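Restroom Robots at Nudthorpe: Staff Questions
2 min read

When do the robots start?
The first two-armed unit starts in April on the ground floor. Until then it is being trained in simulation.

Will anyone lose their job?
No. All 19 people on the cleaning crew keep their positions and hours. Toltalon has put this in writing, and your supervisor has a copy.

What will the robot do?
Picking items up off the floor, closing lids, wiping counters, and restocking paper. It will not mop, handle chemicals, or enter a restroom that is in use.

How is it being trained?
Tukalano runs each task in simulated bathrooms with different layouts before we accept it. A task needs 2,000 practice runs, then 50 supervised runs in our building. 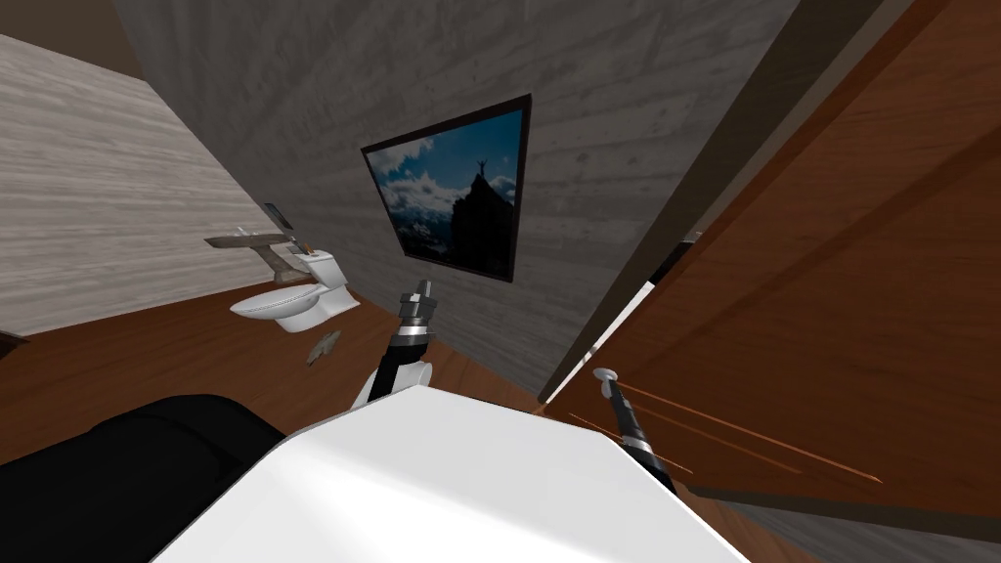 Doors are the slowest part so far. For the first months a crew member will open the door, start the job from the tablet, and check the room afterward.

Does that mean extra work for me?
Some, at first. Tablet checks count as paid time and go on your normal sheet. Your room list will be shortened to make up for it.

Is there training?
Yes, two sessions, both during your shift. Sign up at the supply desk.

Can I stop the robot?
Yes. Anyone can press the red button, and you do not need to ask first. Report it by the end of your shift.

Who do I talk to about my schedule?
Azlan Entili in Building Services.

Contact Building Services | © Toltalon | Back to top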